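Clikside Robot Cell Check, Bench 2
Tuesday, January 9, 2024
Checked by: Solveig Amundsen
Form 2648

1. Emergency stop within reach of the operator's chair: PASS
Lovely quick response this time, great work James!

2. Speed limit set before anyone reaches in: PASS
Capped at 400 on the controller, and the label matches.

3. Cables clear of the arm's full travel: FIX
One tie has let go behind the base. Easy job, please do it before the next run.

4. Logbook signed at start and finish: PASS
Last entry is 2381. Neat writing, everybody, I could read every line!

5. Bowls, trays and other fixtures held down: PASS
Tape is my favourite cheap fix. Check it each morning and replace any strip that lifts or loses its grip.

6. Sorting items kept by colour between runs: PASS
Red with red, blue with blue.

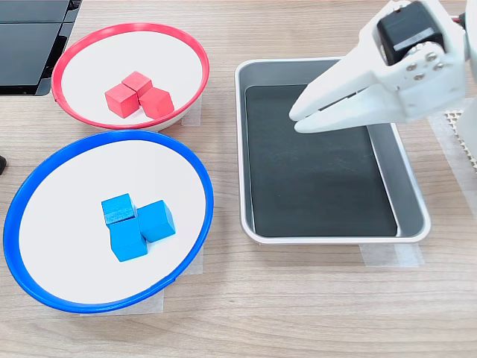 7. Hands out before the program is resumed: PASS
Bisa calls "clear" out loud every time and I'd love the whole crew to pick that up.

8. Spare gripper fingers in the labelled drawer: FIX
Drawer 478 needs a new label. Tetine has the printer.

Next full check: June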